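**Lundi 20 novembre.** Fil sur l'hivernage du Skorkier, pour ceux qui m'ont demandé comment je fais avec un petit bateau fluvial qui reste à l'eau.

Je laisse le bateau à Famgate de novembre au printemps. La place est à l'abri du vent d'ouest, le ponton est bas, le parking est loin. On s'habitue.

J'ai commencé par l'eau douce. Le réservoir en contenait encore presque 100 litres, j'aurais dû naviguer avec moins en octobre. Vidange par le robinet de l'évier, puis par la purge du bas, robinets laissés ouverts.

Le chauffe-eau se vide à part. Je l'ai oublié il y a deux ans et j'ai racheté un chauffe-eau.

Ensuite l'inventaire du tiroir électrique, que je repoussais depuis l'été.
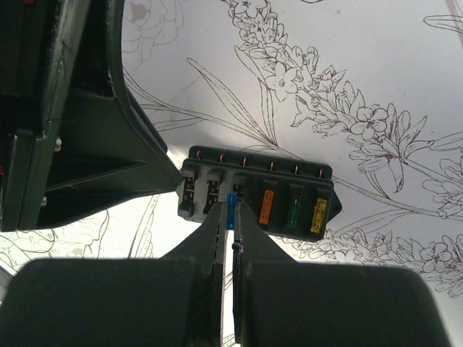 *Porte-fusibles, bornes cuivrées.*

Moteur : vidange d'huile à chaud, filtre changé, antigel contrôlé. Le chantier Leitner me prend l'huile usagée si je l'apporte avant midi. Pour le circuit d'eau brute, j'aspire l'antigel dans un seau jusqu'à ce qu'il ressorte coloré à l'échappement.

Courroie : un peu lustrée. Je la garde pour l'instant et j'en ai commandé une neuve.

Les batteries restent à bord, chargées à fond, cosses débranchées. Je repasse les charger toutes les six semaines. Le chargeur ne tourne pas quand je ne suis pas là. 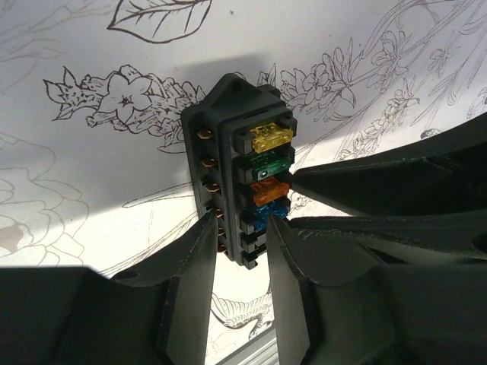
Pour l'humidité, j'ai tout essayé. Les bacs absorbeurs se remplissent et se renversent au premier remous. Maintenant je relève les matelas sur la tranche, j'ouvre tous les coffres et je laisse les aérateurs dégagés. Les rideaux partent à la maison avec les coussins.

Pas de nourriture à bord, même en boîte. Les boîtes rouillent et laissent des ronds sur les étagères.

On me pose souvent celle-ci en message privé.

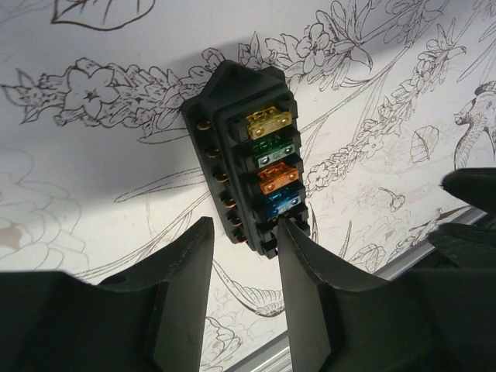
Faut-il sortir le bateau de l'eau chaque hiver ?

Tout dépend de la coque et du bassin. La mienne est en polyester et Famgate gèle rarement, donc je sors tous les deux ans, au printemps, pour l'antifouling et les anodes.

Amarres : doublées devant et derrière, avec du mou. Le niveau du bief varie quand ils manœuvrent à l'écluse de Jovgate, et un bateau trop tenu se met à tirer sur ses taquets. J'ai mis des gaines aux points de frottement et ajouté une défense côté ponton, ce qui en fait cinq.

La bâche est tendue sur une ligne centrale. Celle de l'an dernier faisait une poche et gardait l'eau de pluie, j'ai donc relevé le milieu avec un vieux manche de gaffe.

Reste le contrôle de la pompe de cale, au prochain passage.
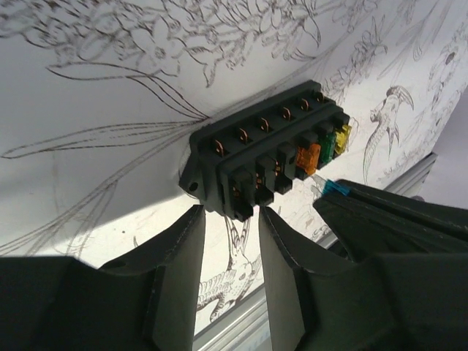 Nii Arthur me signale que le flotteur de la pompe mérite d'être soulevé à la main avant chaque départ, le sien était resté collé tout un mois de janvier. Je l'ajoute à ma liste.

La liste est scotchée à l'intérieur de la porte de descente. Prochain passage dans deux semaines, avec la courroie si elle est arrivée.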